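Moltden Demonstration Cell: Visitor Guide, Part 2
Revised January 30, 2020

## 2. Running the butter demonstration on an open day

Read this section if you have been put in charge of the cell at Menitz for the afternoon. It assumes the arm is bolted down, the panels are clamped and Drendent is installed on the laptop. If any of those is untrue, go back to Part 1 and take your coat off.

The demonstration is simple to describe. The arm picks up a toy stick of butter and moves it on or off the blue dish. Visitors find this either enchanting or a poor return on the bus fare, and you will be able to tell which from the doorway.

### 2.1 Before the doors open

1. Check every clamp by hand. A clamp that looks tight has fooled better people than you.
2. Wipe the clear panels inside and out with the soft cloth. Kitchen roll leaves fluff, and the fluff gets asked about.
3. Switch on at the wall, then at the controller. Wait for the fan to settle.
4. Open Drendent and load job 458. The other jobs in the list belong to the Atanasov building and will try to pick up things you don't have.
5. Press **Home** and keep your hands outside the panels until the arm has stopped.
6. Set out the dish, the butter and the vegetables.

> **Note:** The vegetables have no part in the job. They make the table look less like a butter-only establishment, and small children like to name them. 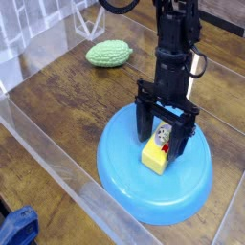
7. Run the job at slow speed with no audience. Stand where the visitors will stand and see what they will see, which in the afternoon may be largely glare.
8. Run it again. If both runs finish without a stop, leave the speed alone. The temptation to nudge it up comes to everyone.

> **Caution:** Never reach over a panel to straighten the butter while the job is loaded. Press **Hold**, wait for the amber light, then reach. The arm has no opinion of you and will carry on with its instructions.

### 2.2 With visitors present

Keep two members of staff at the cell. One talks and one holds the stop button, and they swap when the talker's voice goes. Do not let a visitor hold the stop button, however senior the visitor.

1. Ask the group to stand behind the tape.
2. Say what the arm is going to do before you start it. A person who has been told to expect butter is far more forgiving.
3. Press **Start** and say nothing for a while. The pause feels long to you and perfectly normal to them.
4. When the arm has returned home, take questions.

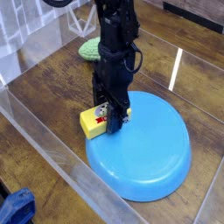 Sooner or later a group will want to know whether the arm ever gets it wrong, and you should say yes at once, before it makes the point for you. A good placement has the butter well in from the rim. Watch for the butter lying at an angle across the edge of the dish, one end poking out over the wood and a gripper finger up against its side. Have your thumb ready on **Hold** when you see that, and let the talker keep talking. If it comes to rest there, recover it as in 2.3 and offer it as part of the show. People remember the wobbly one far longer than the tidy ones anyway.

Questions you will be asked, with answers that have served:

- *Is it real butter?* No.
- *Could it do toast?* It has not been asked.
- *Will it take my job?* Ask what the job is. If the job is moving one stick of butter very slowly, be gentle.
- *How does it know where the butter is?* Hand over the laminated card and point to the second paragraph. Do not improvise.

### 2.3 If the butter ends up somewhere else

1. Press **Hold** and wait for the amber light.
2. In Drendent, choose **Raise**. The arm goes straight up. If it does anything other than that, press the red stop and ring the number on the lid.
3. Put the butter back on its start mark, label side up.
4. Straighten the dish if it has wandered.
5. Choose **Home**, then **Start**.

If the same fault comes back after two attempts, stop the session. Switch to the video loop, which has never dropped anything, and put the "Back shortly" sign out. "Shortly" is deliberately vague.

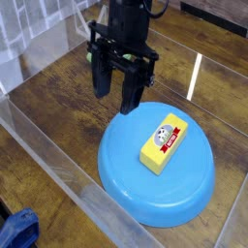 > **Caution:** Do not correct a bad placement by editing the job in front of a group. It was tried in August. The job was mended eventually, by which time the group had gone for tea.

### 2.4 Closing down

1. Send the arm home and wait for it to stop.
2. Save the log in Drendent under the day's name, even if the day was dull.
3. Switch off at the controller, then at the wall.
4. Return the butter and the vegetables to the lidded tub and sign for them. The tub goes in the tall cupboard, and the key to the cupboard goes back to the front desk.

For cleaning the gripper pads, see Part 3.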